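# Why Did the Robot Stop?

*A page for young readers from the Hilness Science Center, 1 March 2026*

A robot arm does what its program tells it to do. Sometimes the program receives wrong information. When that happens, the arm can make a mistake. Engineers call this a fault.

Last October, the Treloar robot had a fault. Its job was to open a small drawer by pulling the knob. One day the arm reached too far and pushed hard against the front of the drawer. A safety rule in the program noticed the push and stopped every joint.

The engineers read the robot's log, a kind of diary that the computer keeps. They learned that one number was wrong. The robot believed the chest of drawers was 9 millimeters farther away than it really was.

Before using the arm again, the team practiced in a simulation. A simulation is a pretend room made by a computer. The arm tried the task 3000 times there, and it stopped safely in 110 of those tries. Each stop was studied, and the program was corrected.

**Safety rules for visitors**

- Stay behind the yellow line when a robot is switched on.
- Never touch a robot that has stopped. It may start again.
- Tell an adult if you hear or see anything unusual.

**Word to know:** A *gripper* is the part of a robot arm that holds things.
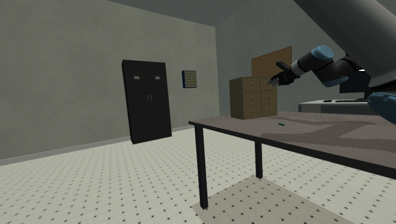 *The simulated room, with the robot's gripper near the chest of drawers.*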